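Pad changes on the hand-held grippers: what we do now

The Follville group runs four hand-held grippers, and until this spring each of them was looked after by whoever had it last. The result was uneven. Two had pads worn smooth at the tip, one had a finger that sat slightly out of line with its partner, and the records did not say when any of it had started. The procedure below replaces the older sheet, which dated from last August and still referred to the old clamp.

Inspection comes every 500 closing cycles. Wipe both pads with a lint-free cloth, dampened with water only. Alcohol lifts the adhesive at the edges and should stay away from the fingers. Look along each pad from the tip end. If the texture has gone flat over any part of the first third, change the pad. If dust is packed into the texture but the height is still even, a soft toothbrush will clear it.

Pads are changed at 2,000 cycles whatever they look like. The log sheet has a column for left and a column for right, and they are filled in separately. We no longer insist on changing both sides together. Pads from different Dimeck lots do not match in color, and the color tells you nothing about hardness. Read the lot number on the bag and write it down.

To change a pad:

Open the jaws fully and lock the trigger.
Back out the finger screws and lift the finger away. Keep each finger's screws with that finger.
Peel the old pad from the base toward the tip. Pulling the other way tends to leave a strip of adhesive behind.
Scrape off what is left with the plastic blade. A metal blade marks the finger, and the next pad will follow the mark.
Press the new pad on from the base, then hold it under the flat clamp for 5 minutes.
Refit the finger. Run the screws in by hand until they seat, then tighten in turn, a little at a time.

Alignment follows every refit. Close the jaws slowly on the Munasinghe gauge strip and check that both tips touch it at the same moment. If one leads, loosen its screws, nudge the finger back and repeat. Do not correct a leading finger by trimming its pad. After that, check the mounting clamp for play. It should not shift when the tool is turned over.

The last step is a handling check on ordinary objects. The gauge strip is flat and stiff and will pass a finger that still lets a thin round object roll. Chopsticks are good for this. They are narrow, they cross each other in a pile, and the tip has to take one without dragging the rest.

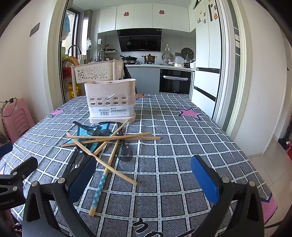 One user at Skukska wrote in to say that the 2,000-cycle limit is too generous for anyone working mainly with thin, hard items, and that their own pads are changed at half that. They also asked for the handling check to be done with the tool held at a low angle as well as from straight above, on the grounds that a slightly twisted finger shows up sooner that way. The second point has been added to the sheet. The first has not, pending a look at the logs, but anyone who wants to change pads early may do so as long as the lot number goes in.

Spare pads and screws are in the top drawer of the bench cabinet. The revised sheet applies from 23rd May. Please discard printed copies of the old one, including the laminated copy inside the tool case lid.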